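Two hundred mugs later

Fri 20 July

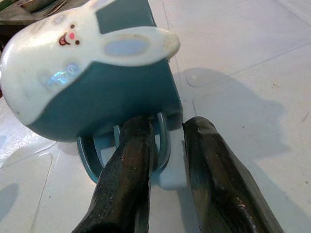
Wrist camera view, bunny mug on its side, going for the handle.

So I've been teaching an arm to pick up mugs, and by teaching I mean I drive it by hand, over and over, and the computer writes down everything I do. The goal for the summer was 200 good runs of "mug on its side, grab the handle." I hit 200 last night and celebrated by going straight to bed.

The driving part is more fun than it sounds! I use the Siltach controller, which has a squishy trigger for the gripper, and the recordings go into Nododex so I can scrub through them afterward with a cup of coffee. The first couple of weeks I was terrible. I'd come in too fast, bump the handle, back off, try again, and all that dithering went into the files too. I ended up tossing most of those runs. I kept a few of the messy ones on purpose, the ones where I missed and then fixed it, as I'd like the thing to know what to do when it misses.

Handles are sneaky. You want one finger through the loop and the other outside, and from the wrist view it's hard to judge how deep you are. I've started using the shadows on the tile to tell how low I am (not very scientific, but it works for me). Shiny glaze is the other headache - move the lamp a little and there's a big bright spot in a totally different place. So now I move the lamp between sessions, and the mug gets turned a different way every time.

The total in the folder is 789 clips, counting the junk and all the bowls from spring. My first training try on the old batch was pretty sad. It loved going to the exact spot where I used to park the mug, whether there was a mug there or not. Hence all the turning and shuffling.

Next up is Fekete, my name for the six-mug set where they're all jumbled together. I want that done by the end of August. I also need to swap the Stavamer cable on the arm, it's been cutting out whenever I reach far left, and I lost a really nice run to it on Tuesday. Still a little sore about that one.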